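Running a Two-Arm Tool Packing Demo for Open Day Visitors
Solange Poirier, Hopkin workshop, Virkville

These steps cover the two-arm cell as we show it to visitors in August. They assume the arms are already calibrated and the Stenano control software is installed.

1. Power up. Switch on the arm supply, then the controller. Home the left arm first. Start the Trorer logger last and set it to port 373.

2. Lay out the objects. The set is a toolbox, a cloth drawstring bag, a pair of pliers and a small pipe fitting. Put the toolbox toward the back of the table, within reach of both arms.

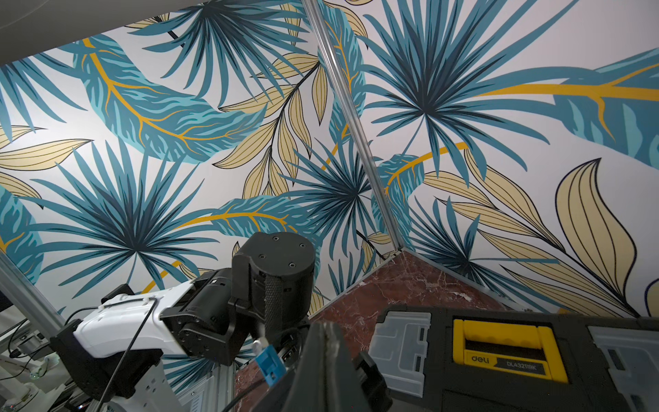
3. Check the wrist views. Open each wrist feed on the visitor monitor. Move each arm slowly through its range and watch the cable at the wrist. If it pulls tight, stop and add slack at the last clip.

4. Set the limits. Cap the joint speed at 12 percent for the first run. Set the gripper timeout to 200 ms. 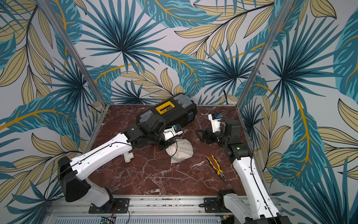 5. Run the bag approach. The left arm takes the bag and the right arm stays clear until called. Keep one hand on the stop button. Visitors stand 2 meters back from the open front.

6. Run the pliers approach. Bring the right gripper in from above, fingers open. Pause before contact and take questions at this point.
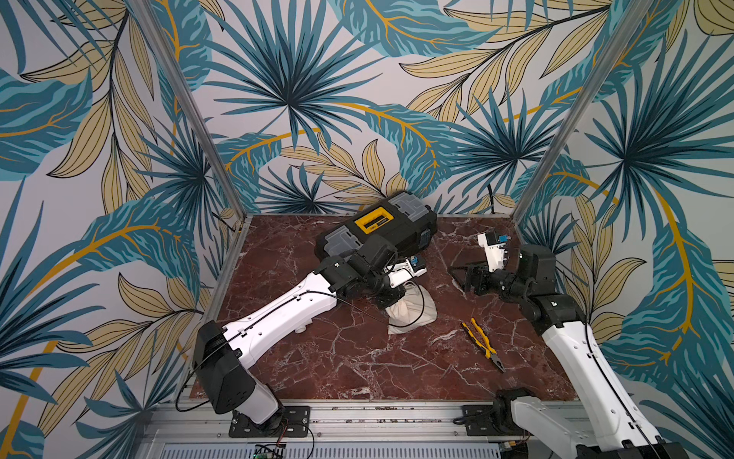 7. Reset. Retract both arms, hit stop, and only then reach in to move objects. Save the log before the next group comes in. The logger overwrites an unsaved run when it restarts.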